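What the second arm will cost us

20 November 2025

The budget for next year has to be in soon, so I spent this week on the numbers for a second arm and hand. Satish Tyagi asked me to write down how I got to them.

In July we had three quotes. Vilela was the cheapest on paper but left out the hand. Dokska included it, with a delivery time of almost 200 days. Plalska could deliver sooner and wanted the full amount up front, which our accounts people won't agree to. I have pencilled in Dokska.

The hand is the part I would not cut. Most of what we do is picking up food and small tableware, and a plain two-jaw gripper would save money in the wrong place.
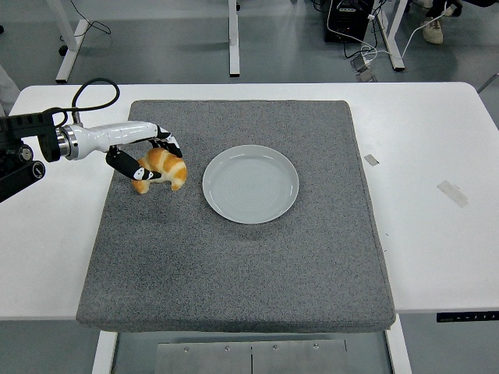 The hand on a croissant, with the plate next to it.

Then there are the small things I forgot last time. Cables, power strips, a spare mat, an adjustable table. I have allowed 6 per cent of the total for these. Lalit Jaiswal thinks it should be higher and he may be right, as he does the ordering.

I have also put in 155 hours of setup time. It isn't a purchase, but it has to come from somewhere, and last year it came out of the Ekov work.

Still missing are the cost of a service contract and a firm price for spare fingers. I have written to Dokska about both.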